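The woman who keeps the bin picker going

The picking cell at Zaltport's Cenbridge site gets a look-over every Thursday before the first shift. I got 20 minutes with the tech who does it. She'd rather be doing it than talking about it.

"Cables first. Always cables," she says. Everything the tool needs runs down the outside of the arm, so every twist of the wrist works the bundle a bit. Too tight and it pulls at the fitting. Too loose and it snags on the bin wall.

"You want a fat loop at the wrist. People see the loop and want to tidy it up. Please don't tidy it up."

She runs the arm through its worst poses at slow speed, hand near the stop, watching the loop. Then the ties. They go brittle, apparently, and a snapped one can sit there for weeks with no one noticing. She swaps 2 a month, give or take. 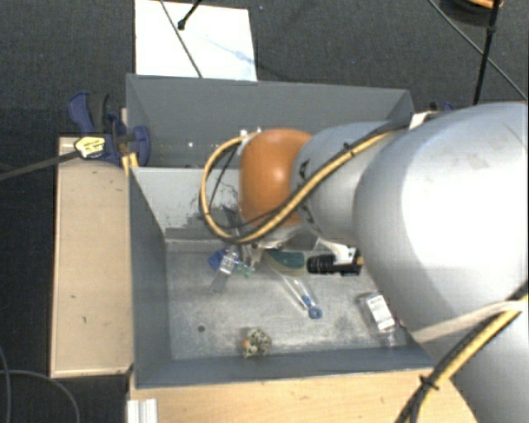 Next is the bin itself. It's clamped to the bench and the clamps get checked by hand, a proper shove. If the bin creeps even a couple of millimetres the arm doesn't know. "It'll go where it was taught. The divider cops it." Scraped paint is how she reads the cell, she says. Old scratches fine. Fresh ones, she wants to know what changed.

Does clear packaging give her grief? Big laugh. "Clear plastic's the worst. Camera sees the label, or it sees the floor, or it sees nothing." The Galindo software helped some, she reckons, but she still redoes the lighting check whenever somebody moves a lamp.

Her test is 100 picks from a mixed bin, shifting stuff from one side to the other. More than 2 drops and she pulls the fingers off and cleans them, then goes agian. Still dropping, she looks at the mount bolts.

And the spare wrist cable? On order from Zindis since July. In the meantime there's an old one in her drawer, labelled DO NOT BORROW. It's been borrowed twice.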